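Home | Monitors | Sensors | Spare Parts | Support | Contact

Nukavow Home CO2 and Energy Monitor

Last updated: June

The Nukavow is a wall or shelf monitor that tracks indoor carbon dioxide, temperature, humidity and the electricity your heating and cooling uses. It turns those readings into a running estimate of household emissions, shown by day, week and season. It is made by Räsänen and sold in the US through Plendley.

What it does

The main unit reads the air every 7 minutes. A clamp sensor goes around the supply cable for your furnace, heat pump or air conditioner and reports to the main unit by radio. Emissions are worked out from your power use and the carbon intensity of your regional grid. If your utility does not publish hourly figures, the monitor uses a yearly average, and the screen shows a small "A" next to the number.

Gas and oil heat can be entered by hand from your bill. There is no sensor for either one at this time.

What is in the box

Main unit, one clamp sensor, power supply, wall plate, two screws and a printed guide. The clamp sensor takes two AA batteries, not included.

Specifications

Power: 110 volt outlet
Radio range indoors: some 34 feet through ordinary walls
Clamp sensors supported: up to 6
Memory: two years of daily totals

Placement

Put the main unit at chest height, away from windows, vents and direct sun. Bedrooms give the most useful overnight carbon dioxide readings, but keep the unit a few feet from the pillow or it will mostly measure your breath. The clamp sensor must be fitted by a licensed electrician if your panel cover has to come off.

Limits

The Nukavow does not lower emissions on its own and it is not a carbon monoxide alarm. Keep your existing alarms in place. Totals are estimates and should not be used for tax credits or carbon offset claims.

Skerkurden software

Readings can be sent to the free Skerkurden desktop program, which exports plain spreadsheet files. An account is not required.

Comments

Wojciech Gajewski: Does it keep the history if the power goes out? We lose ours a lot in winter.

Plendley Support: Yes. Daily totals are saved. The current day will have a gap.

heatpump_dan: Took me a while to pair the second clamp. Hold the button until the light blinks twice, the guide only says "press."

M. Orr: Would like a gas sensor. Otherwise does the job.

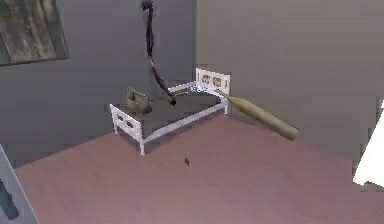

Plendley Support: Thanks, we have passed the gas sensor request on to Räsänen. The pairing step will be corrected in the next printing of the guide.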